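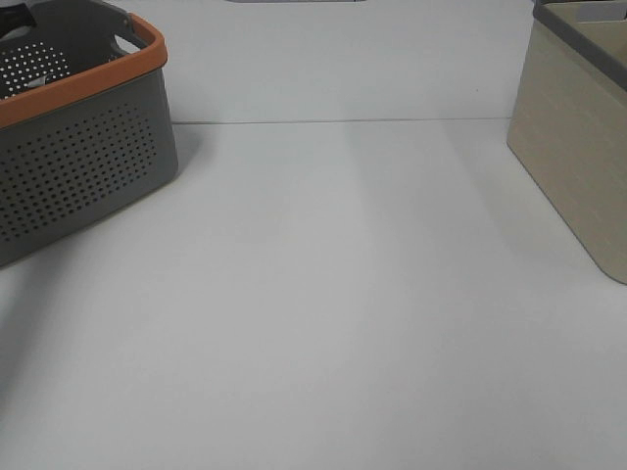

The Wrong Number on the Towel

By Gerrit Engelbrecht
November

Bath towels are sold by fabric weight. The figure on the band is given in grams per square meter, usually shortened to GSM, and most shoppers have learned to read it as a grade. A high number means a good towel and a low number means a gym towel. I think this is a poor way to sell a product whose job is to move water off skin, and I think stores should print two other figures next to it.

Fabric weight measures how much fiber sits in a given area. It says little about how that fiber is arranged. Loop height, loop density, yarn twist and finish all change how fast a towel takes up water, and two towels of equal weight can behave very differently on first contact. Low-twist yarn leaves open space between fibers and tends to wick quickly. Tightly twisted yarn lasts longer and wicks slowly. A silicone softener applied at the mill improves the feel in the store and can slow absorption until it has been washed out.

The two figures I want are uptake time and line drying time. Both should be stated after five wash cycles, with the detergent dose and water hardness given. Testing an unwashed towel mostly tests the finish.

Over the past year I ran a small comparison at home. I weighed each towel dry, wetted it fully, spun it on the same setting, and weighed it again at intervals on an indoor line. The heaviest of the lot, a Lokomo bath sheet, took 89 minutes longer to reach its dry weight than the Zisby towel I normally use. In a room with a window and a fan, that is a minor matter. In an interior bathroom shared by a family, a towel that is still damp at the next shower has failed at half of its job, and it will smell before the week is over.

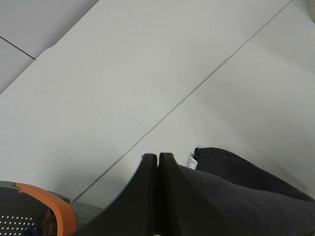 Does a heavier towel absorb more water?

In total, usually, as there is more fiber to hold it. Per gram of cotton the gain is small, and the extra water has to leave again before the towel can be reused.

The standard defense of the current label is that it is cheap to measure and hard to fake. The first part is true. A mill needs a cutting die and a scale. The second part is weaker. Fabric weight depends on the moisture content of the sample and on where the sample is cut. A die placed in the thick pile gives a higher result than the whole towel weighed and divided by its full area, with the flat border and hems included. Tkachenko, the hotel supplier, prints whole-towel mass in its trade catalog for this reason, and I would like to see the practice spread to retail.

A second objection is that drying time varies with the room. So does fuel use with the driver, and car buyers still get a mileage rating. The rating works as long as every product is tested under the same conditions. Temperature, humidity, airflow and starting water content would all need to be fixed and published.
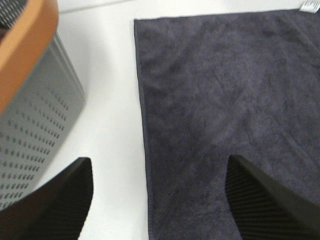 A towel on a white tabletop.

Cost is the objection I take most seriously. Timed tests tie up a conditioned room, and small mills don't have one. One answer is to test by construction. Towels that share yarn, loop height, weave and finish could share a result, whatever the color or the stitching on the border. Most catalogs contain far fewer constructions than product names.

I would keep fabric weight on the band. It is useful for estimating shipping cost, washer load and how the towel will feel on the shoulders. It should be set in smaller type than the other two.

Related
Thread Count and Other Inflated Figures
Skallia Detergent: Reading the Dose Table
Why Hems Fail First

Comments

Jessie Jardine
You left out fabric softener used at home. It can undo whatever the label promises. I'd want a warning printed beside the uptake time.

loopside2327
Was the Zisby the same size as the Lokomo? A bath sheet has a lot more area, so some of that gap is just size.

Gerrit Engelbrecht
It was smaller, and the gap should be read with that in mind. Buyers hang the whole towel, so I compared whole towels.

towelrack
I'd settle for a hanging loop on both ends.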